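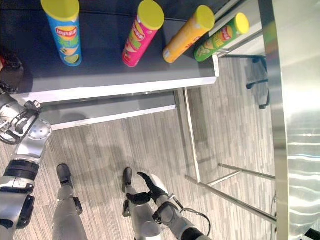 Sidra Bhutto asks whether a snack shelf needs a specification at all. Hadholm's answer is yes, a short one, and most of our work consists of writing it and keeping to it.

Hadholm supplies and restocks snack points in offices, from a single tabletop to a full break room. We began in Mirkness with one customer, Noltel, and now serve 26 sites. The range is limited to dry goods with a long shelf life: canister chips, crackers, nuts and cereal bars. We do not handle chilled food.

Canisters are set upright in a single row along the back of the surface, one flavour per position. A site normally starts with four flavours; the largest takes 13. Lids stay on. Reserve stock is kept in closed cartons and rotated by best-before date, oldest first. Any canister with a dented rim or a broken seal is withdrawn and credited.

Restocking visits take roughly 20 minutes and are made before 9 a.m. Minimum order is 50 canisters, flavours mixed as required. Lists are revised each August, when sites may drop or add lines — changes at other times are accepted with the next delivery.

Billing and returns are handled by our sister firm, Jatoi, from the same building.

We use cookies to remember your site preferences. Accept all | Manage settings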